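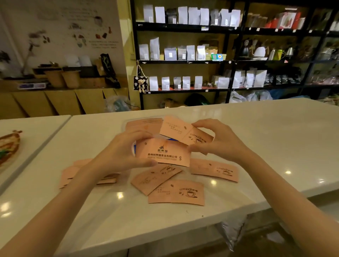
Sándor Juhász wrote in to say that the Pludau grinder stalls on light roasts, and that I had been too kind to it in February. I went back and ran it for another 17 days.

He's partly right. With the light beans from Awan it stopped twice, both times on the finest setting. One click coarser and it was fine. Dark and medium roasts gave it no trouble.

The rest of my review stands. The hopper is small, the lid fits well, and the grounds bin still sticks to the counter with static — a damp cloth helps. Noise is lower than on my old Jasorano. It weighs more than it looks, so measure your shelf first.

Fine for a drip machine. For espresso from light beans, I would look elsewhere.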